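Loose Fill: How Blocks Settle in a Flared Metal Bin
Project report, Introduction to Packing and Storage, Brestby Technical College
April 10, 2022

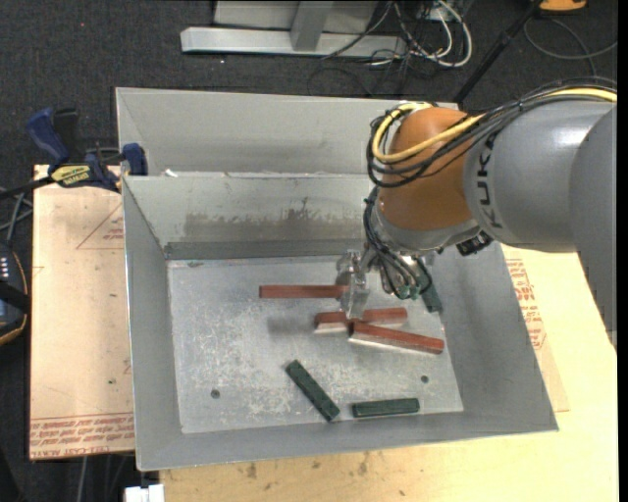

Figure 1. Red and green blocks in the near bin, second bin behind.

1. Background

The project started with a complaint. The Garnberg workshop stores its blocks in large metal bins with flared walls, and every September the new students are told that a full set fits in one bin. A full set is 144 blocks. Every September the new students find that it fits beautifully until you try to carry the bin anywhere.

Our group was asked to find out how many blocks a bin really holds when they are tipped in, how many it holds when they are stacked by hand, and whether the difference is worth anyone's back. We were also asked to comment on the condition of the bins. We had hoped to be asked something about satellites.

2. Materials

The bins are gray metal, rectangular and wider at the top than at the bottom. The floor is flat and has small round holes in it. We used two bins, one behind the other, resting on boards to keep them off the carpet. The carpet is charcoal, a good color for a carpet in a workshop and a poor one for finding anything you have dropped.

The blocks come in red and green. The long side of a red block is 70 mm. The red ones are a brownish red, and under workshop lighting two members of the group spent some time arguing over whether they should be called brick. The workshop inventory says red, so we say red.

3. Method

We defined "full" as the point where the highest block was level with the rim. This took one meeting. Deciding what to do when a single block stood on end and poked above the rim took another two. The final rule is that a block standing on end gets pushed over once, gently, with one finger. If it stands up again it has earned its place and the bin is full.

For a tipped fill, we emptied a crate into the middle of the bin from rim height and did no leveling. For a stacked fill, one person laid the blocks flat in rows, long side along the long wall, and started a new layer when the row could take no more. We did 15 fills of each kind. Between fills the blocks went into the second bin, which meant that the second bin was also being filled over and over in a way that would have made excellent data if anyone had written it down.

4. Results

Stacking won, as everyone outside the group had predicted. The surprise was how little it won by once the blocks got up to the sloping part of the walls. On the flat floor, rows are easy. Higher up, each layer has more room than the one below it, and the extra room is a wedge that is too narrow for a block lying flat. The stacker can leave the wedge empty, which looks neat and wastes space, or stuff blocks into it at an angle, which is tipping with extra steps.

Tipped fills had a different problem. The blocks piled up under the spot where they fell and left the corners nearly bare. A shake fixed most of this. Shaking a full metal bin is loud, and the group using the next room came over to tell us how loud.

One full set did go into one bin in every stacked fill. In tipped fills without a shake it failed more often than it worked, usually by a handful of blocks that slid off the heap and onto the carpet (see section 2).

5. Condition of the bins

The floor of the near bin is scuffed and scratched, with whitish, mottled wear over the center and the lower part. The back wall has a wide brownish-gray smudge with a ragged top edge. We tried to connect the wear to the way blocks land when they are tipped, and the position in the center fits that idea, but the bin was not new when we got it and we have no record of its earlier life. The smudge we have no theory for. One was proposed involving coffee and was voted down.

6. Cost

Our supervisor asked for a price comparison. The workshop's supplier, Morikawa, offers a straight-sided bin, and replacing all the bins in the Garnberg store would come to 2,000 euros before delivery. Straight walls would do away with the wedge problem. They would also mean that empty bins no longer nest, so the store would need a second shelf, and there is no wall left to put one on. The Nerkadholm branch switched some years ago and now keeps its empty bins in the corridor.

7. Recommendations

Keep the flared bins. Tip the blocks in, spread them toward the corners by hand, and put the last few in flat. This gets a full set below the rim in much less time than stacking, and with no shaking.

Two people should carry a full bin. This was already on the sign by the door, which we read in the final week of the project.

A later group might repeat the fills with red and green blocks kept apart. We mixed ours on the first afternoon and did not feel strongly enough about it to sort them again.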